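Section 4: Your First Loaf

Read this section once before you touch the flour. The Serora bread maker is patient, but it can't put the paddle in for you, and a surprising number of people discover this three hours later with a pan of warm soup.

Before you start

Set the Serora on a flat counter with space on every side for steam to get out. Wipe the pan with a damp cloth and let it dry. The pan doesn't go in the dishwasher. Zulema Tapia, who wrote the recipes, put hers in the dishwasher and now owns a very expensive flowerpot.

You will need a kitchen scale. Measuring cups are fine for people who enjoy suspense.
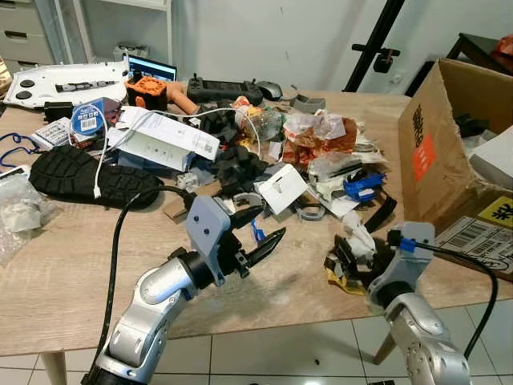 Fig. 4-1. Table with shoe sole and white charging cable.

Basic white loaf

Water, cool: 1 1/2 cups
Bread flour: 500 g
Soft butter: 2 tablespoons
Sugar: 1 tablespoon
Salt: 1 1/2 teaspoons
Instant yeast: 1 1/2 teaspoons

1. Lift the pan out by its handle. Fill it on the counter, never inside the machine. Flour on the heating element smells like a campfire and will go on smelling like one into next week.

2. Push the paddle onto the shaft until it sits flat.

3. Pour in the water, then add the butter and sugar.

4. Add the flour so it covers the water completely.

5. Put the salt in one corner. Make a small dent in the middle of the flour and put the yeast there. The two will meet soon enough.

6. Lower the pan into the machine and turn it clockwise until it clicks. No click, no bread.

7. Close the lid, choose Program 2, pick a crust color, and press Start. "Light" is light. "Dark" is what most people mean by medium. We have argued over this in the office and would rather not reopen it.

Note: The machine rests before it kneads. It will look as if it is doing nothing. It is doing nothing. Leave it alone.

8. When kneading has been going for ten minutes, open the lid and check the dough. You want a smooth ball that cleans the sides of the pan. If it looks like batter, add flour a tablespoon at a time. If it thumps around like a sneaker in a dryer, add water by the teaspoon.

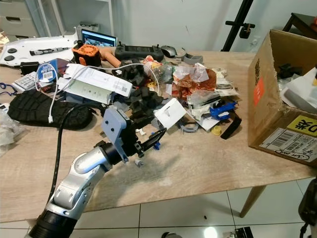
9. Close the lid and keep it closed until the beep. Peeking during the last rise gives you a loaf with a crater, which holds a lot of jam but won't make a sandwich.

10. Put on oven mitts, turn the pan counterclockwise, and lift it out. Shake the loaf onto a rack.

CAUTION: The pan, lid, and inner walls are hot after baking. Dish towels with holes in them are not oven mitts.

CAUTION: Check the bottom of the loaf for the paddle before slicing. Unplug the machine and let it cool before cleaning.

Section revised 9 Oct 2024, K. Raptis. Whole wheat moved to Section 5.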